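Pruline fingers vs the stock ones on a two-arm cell

Parnton Forum > Grippers and end effectors

kettlebend
Posted Thursday, 9:14 pm

Been swapping between the stock fingers and the Pruline ones on my pair of arms since March. Same task every time: tape rolls into the orange tray, one arm each side. Controller is a Kuruc, both arms on the one board set.
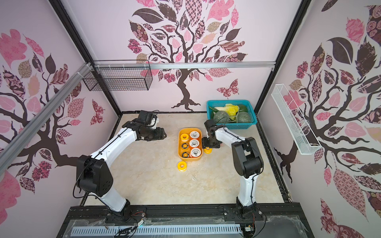
With the stock fingers I got 33 good places out of 60. The Prulines do better on the narrow rolls but they drag on the tray rim when the wrist comes in low. I haven't decided if that's the fingers or my approach angle. Has anyone run these with a Pemow wrist camera, or is a fixed one enough?

dovetail_max
33 out of 60 sounds like a calibration problem to me. I'd redo the zero on both shoulders before spending money on fingers. Mine drifted 2 degrees over a month and I blamed the gripper the whole time.

kettlebend
Shoulders were zeroed the night before. I can do it again but I doubt that's it. The misses are nearly all on the side where the roll sits close to the tray.

oslo_rig
Disagree with dovetail. If the misses bunch up on one side it's clearance. Stock fingers are fat at the tip and need more room to open than people think. Try starting the roll further out and see if the number moves.
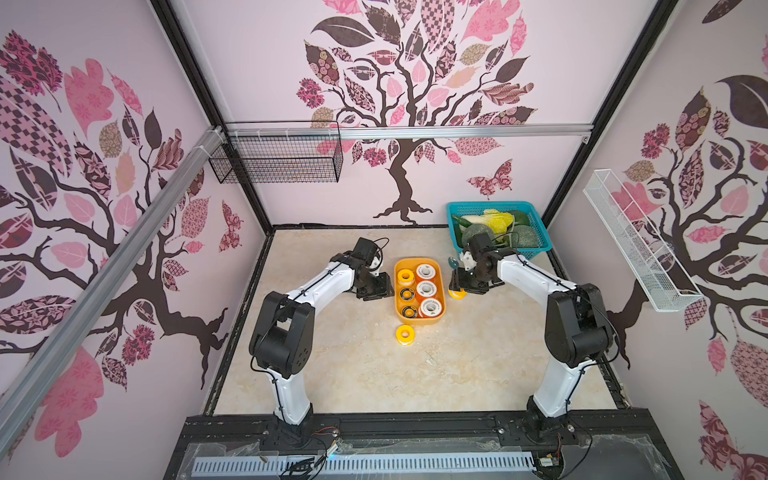

Do you need to change the grip force setting when you switch fingers?
Usually you do. The Pruline pads are softer, so I drop the force a notch and slow the close. If you keep the stock value they squash and the roll twists as it lifts.

dovetail_max
Fair enough on clearance, but I still wouldn't call one set better from a single run of 60. Run it again with the start spots mixed up.

hexkeylost
I had the Pemow on for roughly a week and took it off. The extra cable kept catching at the elbow and the view was blocked by the fingers right when I wanted it. A fixed camera up high did the job. The Kuruc also drops packets for me with both arms and a wrist camera on the same hub.

oslo_rig
Put the camera on its own hub. Mine has been fine that way.

kettlebend
Ok. Will move the start spots out, leave the camera where it is, and do 2 more runs with each set. Numbers when I have them.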